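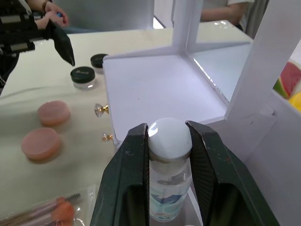 My aunt Jozefína Štěpánek rode the 818 bus from Drenden to Braditz twice a week for most of her life, and as far as I could tell she never had any business in Braditz at all. She'd put on her green coat, go out the door at ten, and be home by four smelling of bus heater. When I was staying with her I used to sit in her room while she got ready, and I remember that part better than I remember the woman herself, I'm sorry to say. There was a white organizer with all its little compartments, and a small clear bottle with a rounded white cap and a pale blue label with darker waves on it, and I wasn't allowed to touch any of it. I was allowed to hold her bus ticket. So I held the ticket, very seriously, until she needed it.

Anyway, she died in January, and in her will (a single page, both sides) she left me 200 in cash and one instruction. I was to ride the 818 to the end of the line and buy a cake at Kratochvíl. That was it. My mother said it was just like her. My brother asked if he could have the 200 if I didn't feel like going.

I did feel like going! But I'm a person who puts things off, and first there was the apartment to clear, and then I had a cold, and then it snowed and I told myself the bus wouldn't be running. It was running. I could see it from my kitchen window, going by with its lights on and practically nobody in it.

Clearing the apartment took me longer than it should have because I kept sitting down. She'd saved every rubber band. She'd saved the instructions to a radio she didn't own. What I was after was some kind of explanation — a letter, a photo of a handsome man from Braditz, anything — and I went through the coats and the cookie tins and the backs of the picture frames like a detective on TV. I found a button. I found a recipe for dumplings with the word NO written across it.
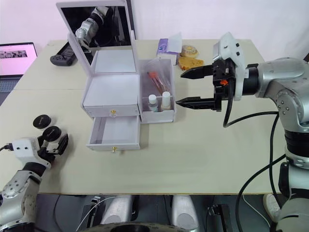 The end of the line

So I went, finally, on the coldest morning you can imagine, with the money in my sock. The driver was a big man with a thermos, and when I asked for Braditz he looked me up and down and said, "All the way?"

"All the way," I said, and felt like somebody in a movie.

It takes nearly 25 minutes to get out of Drenden and then forever after that. Fields, a feed store, more fields, the old Kureo factory with its windows gone. I'd brought a book and didn't open it. A boy got on with a hockey stick, got off again, and waved at the driver, and the driver waved back. I started to think maybe she'd just liked sitting there. I like sitting places. It runs in the family.

Braditz turned out to be one square with a church and a shoe repair and, on the corner, Kratochvíl, with steamed-up windows and a bell on the door so loud I jumped. The woman behind the counter had flour up to her elbows. I asked for a cake, and she asked what kind, and I realized the will didn't say.

"It's for Jozefína Štěpánek," I said. "I mean, it's because of her."

The woman put down her rag. She went in the back, and I heard her say something to somebody, and then a very old man came out in slippers and looked at me for a good long while.

"She owes me a game," he said.

They had played checkers. Twice a week, at the table by the oven, for 2 coins a game, and he had written down every win and every loss on the insides of cake boxes, which he now carried out and stacked in front of me until I couldn't see over them. She'd been behind. She'd been behind by exactly — well, you can guess what was in my sock.

I put the money on the table. He pushed it back and started setting up the board.

I'm terrible at checkers. I lost four in a row and ate two slices of something with poppy seeds, and I missed the three o'clock bus, and the one after that too. By then it was dark out, the old man was humming, and the woman had turned the sign around on the door and pulled up a chair to tell me which piece to move.
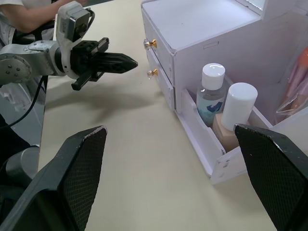 Did he ever take the money?

He took half of it, in March, after I finally won one and he said a person who could win could also pay. The rest went on cake. I go on the 818 most weeks now, in her green coat, which is too long for me in the arms.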